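Home | Forums | Search | Members | Log in

Plilbridge Town Board > Roads and Transit > Moving the 4 bus off Mimville Road

tollgate_ed
The notice went up at the depot on 18 September 2000. They want to take the number 4 off Mimville Road and run it along the bypass instead. It saves them two minutes each way. The stop outside the pharmacy would go, and so would the one by the school. Comments are open until they say they aren't. Has anyone read the whole thing?

parsnip
I read it. The part people are missing is on the back page. They counted riders in July, when school is out. Of course the school stop looked empty.

haldane_st
They had to count sometime. The 4 has been late every morning I've ridden it, and it's late on account of Mimville Road. There are two lights and a left turn with no arrow. I'd walk the extra block to have it show up on time.

parsnip
It's not one block from the pharmacy. It's two long ones, uphill, and there's no sidewalk on the north side past the tire place. My mother does that trip every week with a cart. She can't do it in the snow.

haldane_st
Then ask for the sidewalk. That needs fixing whether the bus moves or not.

tollgate_ed
I called the depot this morning. The woman I got was polite and couldn't tell me much. She did say the July count was 1674 boardings for the whole route, both directions, and they don't have it broken out by stop in anything they can hand over. So I don't know how they decided the pharmacy stop was light.

I asked if they had looked at keeping the route and just fixing the left turn. She said signals belong to the county and gave me a number, which rang and rang.
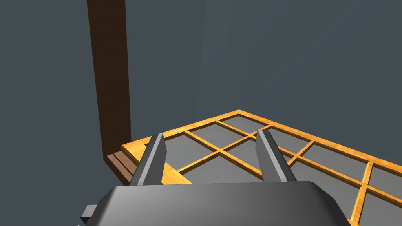

I'll try the county again tomorrow. In the meantime, if you write to the depot, put the route number and the stop name in the first line. She told me letters without them go in a general pile. Don't bother with a form letter – they count those as one.

busted_umbrella
Rao at the corner had a sheet on the counter for people to sign. I think it was up to 300 names when I was in for bread. Not sure who is collecting it.

parsnip
I signed that. It only says "save the 4." Nobody is cutting the 4. It should say which stops.

haldane_st
Agreed on that much. I'd sign one that asked for the turn arrow.

jarkex_nights
I work second shift at Jarkex and the bypass route would drop me at the gate. Right now I get off on Mimville Road and walk through the lot behind the lumber yard in the dark. There are a lot of us on that shift. I haven't seen anyone mention it, so I'm mentioning it.

tollgate_ed
Fair point. Could they run it on the bypass after 6 and leave the daytime route alone?

jarkex_nights
That would suit me. Shift starts at 3 though, so it only helps going home.

parsnip
Going home is the dark part. I could live with that. I'm still writing in about the July count.

busted_umbrella
Does the Sunday bus change too? The notice only shows the weekday map.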